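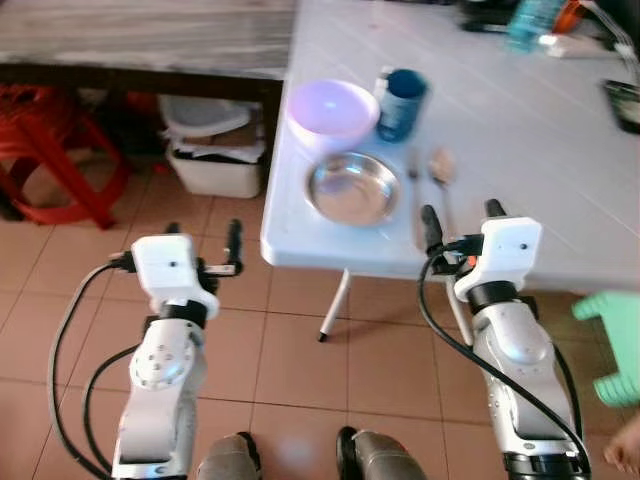 Tuesday, 30 April 2019

Day two of the Torkus trial and I still can't write the sentence Adeel wants me to write, the one that starts "We recommend." He has the Narkow people coming back Friday and would like a yes before then. What I have is a table-clearing service that is sold to us as ready, and a lot of waiting. This afternoon's setting was as easy as I could make it: pink bowl, blue cup, the steel plate in front of them, fork and spoon side by side at the right with the handles toward the machine. I have laid harder tables for my nephew. The right gripper came up to the front edge of the white table by the fork and spoon and I wrote down the time, as I do for every attempt, and then sat there with my tea like someone waiting on a bus.

I don't trust the shiny plate. The brochure shows matte dishes on every page, all the same cream color, and I asked Maham Butt at Narkow why. She said it was a design choice. Maybe so. I'd like to see the Arnside canteen switch to cream dishes because a machine prefers them.

Then the money. 1,230 a month for the lease, and that covers 300 "assisted clears." I read that word four times. Assisted by whom? Maham says a person at their office can step in over the network if the arms get stuck, and that those minutes come out of our allowance. So we would be paying for a robot and also for somebody in another town to drive it. She was nice about it. She is always nice about it, and the answer is always on a page she'll send me later.

Adeel thinks I'm being hard on it. He says the dishwasher at Strachan broke every week its first year and now they'd fight you for it. Fair point, but a dishwasher does more than one plate at a time, and you can shut the door and go do something else.

To be fair myself, the arms are quieter than I expected, and setup was the one thing that matched the sales talk. I put both in the notes. I also put in that the two-page contract has no line about broken dishes. Asked about that in February too.

Tomorrow: glasses, if I can find any I don't mind losing. Ask again what happens when the network goes down. Get Adeel to sit through a whole hour of it before he says another word about Friday. Buy milk.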